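## 3. Running the open day demo

Read this section before visitors arrive. The Vollis arm stays in demo mode for the whole session.

1. Set the speed limit to 12 percent on the Portela panel. The limit resets at power-up, so check it again after lunch.
2. Ask visitors to stand behind the floor tape.
3. Load program 1,059 and press **Start**.
4. Let a visitor pick the item. Soft toys are the easiest to grip, and the force preset for them is *Low*.
5. Check the wrist camera view on the side monitor. The plush banana should be upright, with the fingers closed on the white part under the peel flaps.
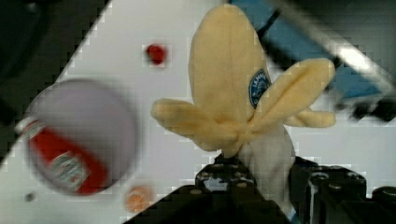

6. Press **Release** and keep your hands clear until the fingers are fully open.

> **Caution:** Do not take an item from the gripper by hand, even when the arm has stopped.

### 3.1 Pausing between groups

Press **Hold**. The arm keeps its position for 3 minutes, then returns to rest. If the panel shows a grip fault, clear it and repeat from step 3. Report a second fault to Daiane Honorato at the Sundon desk.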